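April, 2 pm. Demo for the Presosthorpe visitors, Trodton cell

Set up before lunch. Green cloth down over the whole work surface, fixture on the left, bar laid across the middle. Rosalinda Cruzado ran the cell and I took notes. The visitors had asked for the bar handling task, 12 runs, with the Erkach program left as it was at the end of last week. Speed limit set to 200 mm/s for guests behind the line.

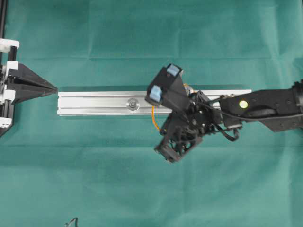
Why is the speed limited when guests are present?
The low limit gives the operator time to reach the stop button if a grasp goes wrong, and people can follow the finger motion at that pace.

Runs 2 and 7 stopped on the force threshold and were restarted by hand. Rosalinda wants the threshold left alone until we have the logs side by side. I would raise it slightly for the aluminum profile and keep the present value for everything else.

Visitors asked mostly about changeover time and pad wear. Gave them the Navarro sheet for pads. No wear numbers yet for the grooved profile, so I promised none.

To do:
Copy logs to the Trodton folder.
Check the wrist cable slack at full reach.
Iron the cloth or tape it down.
Send Presosthorpe the cycle times once Rosalinda has checked them.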